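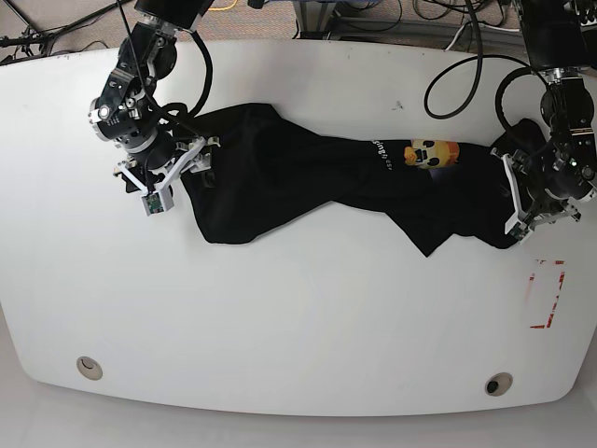

Black garment, apparently a T-shirt, on the white table, stretched on the diagonal.

Black T-shirts twist when folded on a smooth tabletop
Reading time: 3 min

Rokeya Saha

I fold for a small online shop, mostly plain black cotton T-shirts, medium weight, sold under the Filis label. The table has a smooth white top, slightly glossy, with rounded corners. Two problems.

First, when a shirt is pulled from both ends to get the creases out, it turns into a rope on the diagonal. One end spreads into a wide loose mass and the other bunches into a lump. Laying it down again from that state takes longer than the fold itself.

Second, the shirt slides. The side seams are never where I left them after the first fold.

The last batch was 400 shirts and the finished folds varied enough in width that some did not fit the mailers. Is this the table, the shirt or the method? I would like to avoid ironing if possible.

Wai-kit Kao

Mostly the method. A twist of that type comes from gripping two points that are not a pair, for example one sleeve and the opposite bottom corner. Tension then runs across the knit on the bias. Jersey stretches a good deal in that direction and the free fabric rolls around the line of pull. Pulling harder tightens the roll.

Release both ends. Find the collar first, then the two shoulder seams where they meet the neckband. Hold one in each hand, lift until the hem clears the table, and let the shirt hang for a few seconds. Most of the twist will drop out. Lower it hem first, moving your hands away from you as the fabric touches down, so the body is laid out flat with the collar last.

Then square it up:

Match the side seams to two parallel lines. Painter's tape on the table is enough.
Smooth from the center outward with a flat hand. Do not drag from the hem.
Fold each side in to the edge of the neckband, sleeve turned back on itself.
Fold the bottom up in two equal steps.

On black fabric the seams are hard to see against the folds. A lamp placed low at one side casts a shadow along the seam ridge. Overhead light does very little for this.

If the side seams still spiral toward the front after the shirt has hung freely, the fault is in the garment. The knit was skewed when it was cut, or it relaxed in the wash. In that case fold to the collar and ignore the seams.

Obaidul Liyanage

Put a towel down. Works for me. I also use a Tomimo folding board, which is fine for mediums and too narrow for XL.

Jamila Khondokar

Agree with Wai-kit on the shoulder seams. On sliding: a glossy top has too little friction for light jersey. A towel gives too much, and it also sheds lint, which shows on black. I use a sheet of cotton canvas pulled tight and clipped under the table edge. Rounded corners make the clips slip, so put them on the straight runs.

Wipe the table before each session. Dark specks do not matter with black shirts, but they will transfer to white ones.

For width, cut a card to the inside size of the mailer less a small margin and fold around it. Slide it out from the hem end. I did 603 shirts that way in April and had 4 to refold.

Related items
Fitted sheets: finding the corners
Removing lint from black cotton
Storing folded knitwear on open shelves
Hettiarachchi mailers, size chart

Contact | Copyright Uvum Household Help | Back to top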